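I don't believe in cutting board oil

Well, I believe in the oil. It's the instructions I have trouble with. Oil it once a day for a week, then once a week for a month, then once a month for the rest of your life. I have seen that rhyme on a dozen websites and on the back of two different bottles, and not one of them says where it comes from. One of the bottles was sold by the people who want you to go through a bottle.

I bring this up because I'm in the market for a slab of wood. Our kitchen one was a wedding present and split along a glue line in July, and I want a second one for the bench, as a surface for small stuff. Glue-ups, painting, sorting out the parts for whatever I'm fixing. I've been using a sheet of cardboard for that, and cardboard costs nothing and can be thrown away, so the wood has to make a case for itself.

The first place I looked was the kitchen store, where a Grorov board in maple was $127. The one next to it, a Väisänen, was $111, a bit thinner, with a groove around the edge that I would spend my life scrubbing. Both had a card attached about heritage. I asked the guy what made the first one worth more and he said you can feel it. I felt it. It felt like a board.

Then I went to the lumber yard and priced it as wood. Enough maple to glue up something the same size came to $46, and I already own the clamps and the glue. What I don't own is a planer, and anyone who tells you that you can flatten a panel with a belt sander has either never tried it or has a different idea of flat. I tried it two years ago. That panel is now a shelf in the garage, and round things roll off it.

Hanne Laitinen, who has been making furniture longer than I've been buying it, says I'm overthinking this and should get a plain, light one, unfinished, and use it until it's ugly. She likes pale wood for a work surface. You drop a dark screw on it and there's your screw. I was ready to argue, having always thought this was the kind of thing people say to justify what they already bought. But I have lost plenty of dark screws on my dark green mat, so I'll give her half of that one.

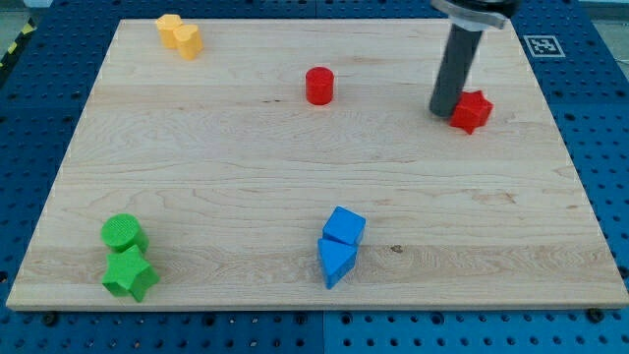
Brolloseo Bench Club

I'll give her the other half too. The maple-looking planks are pale enough that a bright red cylinder couldn't hide on them if it wanted to, and even the two butter-yellow blocks, which I would have expected to sink into the wood, are easy to pick out. The grain is visible but it doesn't fight with what's on top of it. Compare that with the walnut boards people keep showing me. They're beautiful, and I would be on my knees with a flashlight inside a week.

The blue pegboard table is another matter. I've gone back and forth on perforated tops for years. People love them for the holes, and then they put something flat over the holes. Small parts and holes don't mix, in my opinion. I had a perforated top in the old apartment and I'm fairly sure it ate a set of brass washers. A board laid over it fixes that, but now you own two surfaces and have paid for both. If you clamp things down all day, fine. I clamp things down on weekends.

Now, back to oil. Kazimiera Grabowska left a long comment on my last post saying that a bench board needs no finish at all, and that a kitchen board needs mineral oil and patience. She has used Vavov board cream and thinks it smells nice, and that was the whole of her review. I respect that. My own plan is to leave the bench one bare and oil the kitchen one when it looks thirsty, by which I mean when I notice.

A few things I'd want to hear from anyone who has lived with one of these for a while:

Does a bare maple board on a bench cup in the winter? Our basement gets very dry once the furnace is on, and the shelf I mentioned was flat for one whole evening.

Do you flip it? I've read that you should, and I've read that it makes no difference, both times from people who sounded very sure.

Has anyone bought a second and been happy? The lumber yard had one on Tuesday, already planed, for $60, with darker flecks in it that apparently knock the price down. I don't mind flecks. I mind the word "rustic," which was on the sticker – and I mind that the sticker didn't want to come off.

I didn't buy it. I went home and worked on the cardboard, and lost a screw under it. I'll probably go back on Saturday if it's still there.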